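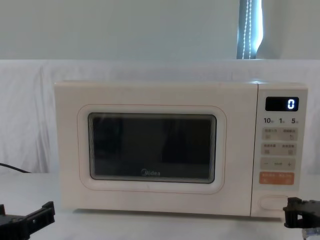
I have been making the same rice pudding since I was a student, and I use the word "same" loosely. The original came off the back of a pudding rice packet and I followed it to the letter exactly once. Since then it has gained cardamom, lost most of its sugar, gone through a regrettable coconut phase and settled down into something I'd happily eat for breakfast (and do, cold, standing up).

What changed it most was a trip to Denmark one August. We stayed over a little café called Kjærgaard, and they did a cold rice pudding with chopped almonds, whipped cream folded through and a warm cherry sauce poured over at the table. I had it three days running! I came home determined to copy it and got nowhere near for ages. Mine was either soup or something you could have laid bricks with.

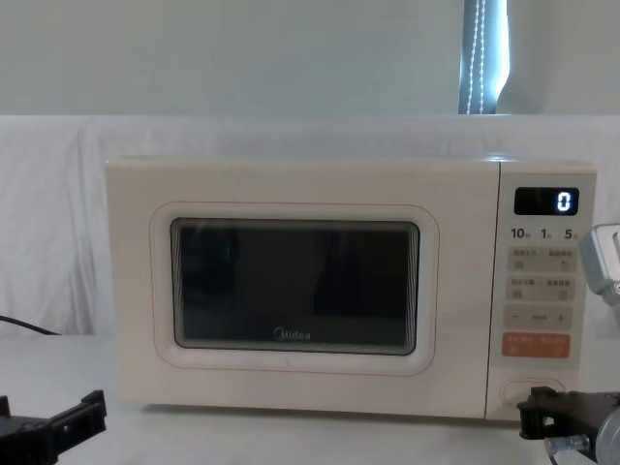

Photo: my own, April 26, 2024

The trouble was the milk. I was using semi-skimmed because that's what lives in our fridge, and I was being stingy with it. You want whole milk and you want more of it than seems sensible. For a pudding that does four of us with a bit left over, I now use 1,000 ml of whole milk to 120 g of pudding rice. It looks ridiculous when it first goes in the pan, all that milk with a few grains lurking at the bottom. Hold your nerve.

The rice I buy is the Dadex one in the blue bag. Any short, fat pudding rice will do, but please don't try it with basmati. I did once when we had visitors and they were very polite about it.

So, milk and rice in a heavy pan with a split vanilla pod, four squashed cardamom pods and a good pinch of salt. Bring it up slowly, stirring more than you think you need to, then turn it right down and put the lid on not quite straight. It wants 45 minutes or so, with a stir whenever you walk past.
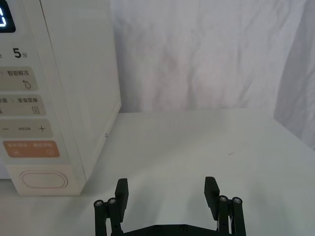
Don't add the sugar until the end. I used to put it in at the start and it always caught on the bottom, and then there's that scorched taste all the way through and no amount of cherry sauce will hide it. Two tablespoons stirred in off the heat is enough for us. My husband adds another one to his bowl when he thinks I'm looking for a spoon.

Let it go completely cold, overnight if you can bear it, and fish out the pods. Then whip 300 ml of double cream until it only just holds, and fold it in with 60 g of chopped blanched almonds. If the rice has set like plaster, loosen it with a splash of milk first or you'll knock all the air out of the cream.

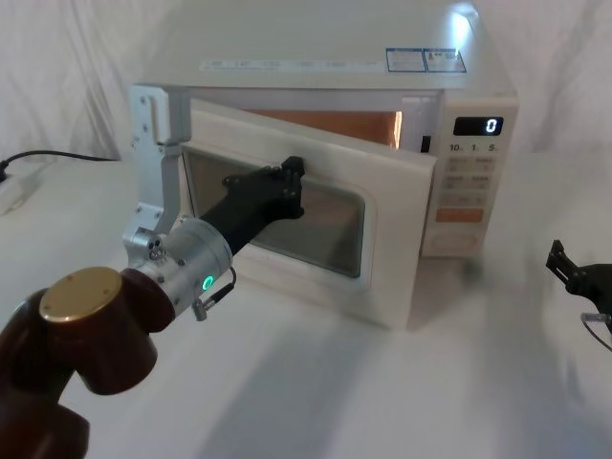 The cherry sauce

Frozen cherries are fine, and I'd even say better, as somebody else has done the stoning. Tip 700 g into a pan with three tablespoons of sugar and the juice of half a lemon, and let them bubble until they slump. Mix a spoonful of cornflour with cold water, stir it in and give it another minute. I also put in a slosh of Hurkier, a cherry cordial I get from the farm shop, but a bit of kirsch would be lovely if it's just grown-ups.

Serve it warm over the cold rice. Leftover sauce keeps for a few days in a jar and is very good on porridge. I'm going to try it with plums next, and if it works I'll put the recipe up.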